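Home | Guides | Workplace | Contact

How to share a packing table with a robot arm

3/16/25, by the Emholm floor team

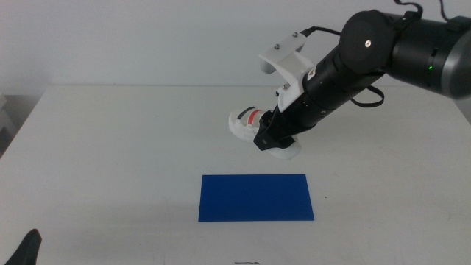

Who decides when the arm may start? The packer at the table does, and the shift leader can only stop it.

1. Clear your table before the shift.
2. Start at speed 50, and watch 7 cycles.
3. Write each stop in the log.

In Gouveia the packers now do more checking and less lifting. Ask for training before June.

Related
Reading the stop log
New job titles in Kendier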